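**Brown solids print greenish on uncoated stock**

**jurčo** – April 15, 2018

Printing a 24-page handbook on Stokamness uncoated, 145 gsm. Large mid-brown areas come out with a green cast. Reds and teals on the same sheet are acceptable. Files are RGB, converted in the layout program on export. The shop in Siltport runs a Gerent toner machine and says the profile is current.

Soft proof looks fine. Second proof was worse than the first. Where do I start?
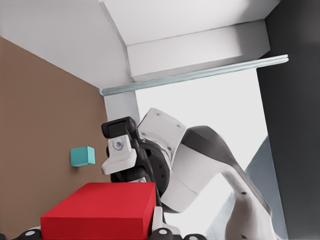 *Brown wall, red box, teal cube. RGB, before conversion.*

**lkaczmarczyk**

Start with the conversion. Mid-brown is a dark orange, so in CMYK it is mostly magenta and yellow with some cyan and black to bring it down. A small magenta shortfall pushes the whole area toward green. The same error in a saturated red just makes it a little more orange, and most readers won't see it.

What rendering intent did you export with, and what is the destination profile?

**jurčo**

Perceptual. Destination is the generic coated profile that came with the program.

**lkaczmarczyk**

There's your problem. A coated profile on uncoated stock is wrong before you get to the intent. Ask the shop for their uncoated profile, convert with relative colorimetric and black point compensation on, and proof one page.

**plateroom**

Disagree on converting at all. Send RGB with the profile embedded and let the Gerent do it. The front end knows what paper is loaded. If you convert first and the operator has "re-separate CMYK" switched on, you get two conversions, and brown is where it shows.

**lkaczmarczyk**

That assumes the operator picked the right paper entry. I have had a job come back with the wrong one selected, and there was nothing in the file I could check. With a converted PDF I can at least read the numbers.

**plateroom**

Reading the numbers tells you what you asked for. It doesn't tell you what the machine laid down.

**maja_michalski**

You are both skipping calibration. A current profile means very little if the machine has drifted. Ask how many sheets it has run since the last calibration. At my old job we measured a brown patch right after calibration and again 547 sheets later, and it had moved by a Delta E of 3, nearly all of it away from magenta. Gray balance went the same way.
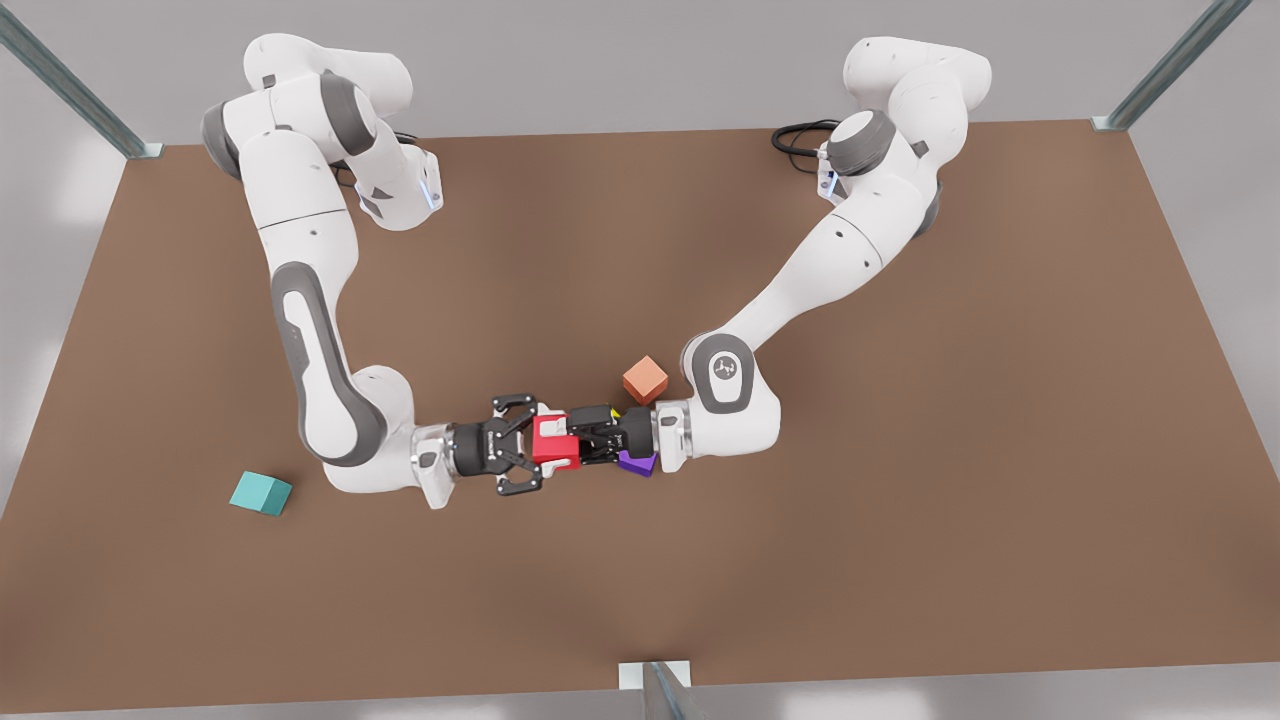 Also ask for a heavier black build in the browns if you do end up converting yourself. Less cyan and more black gives the same darkness, and the hue holds better when one of the colors wanders. The drawback is grain. On rough stock a black screen in a flat area is visible at reading distance.

**jurčo**

Is the grain worse than the cast?

**maja_michalski**

Depends on the size of the solid. Under a hand's width I'd take the grain. For a full page, no.

**plateroom**

Or change the brown. Nudge it toward red in RGB and leave everything else alone.

**lkaczmarczyk**

That compensates for a fault you haven't measured. Next reprint, the machine is calibrated and the browns come out pink.

**jurčo**

Called the shop. Last calibration was in August, on coated. They'll recalibrate on my stock and send me the uncoated profile. I'm ordering two proofs of the same page, one RGB and one converted, and will post readings for both.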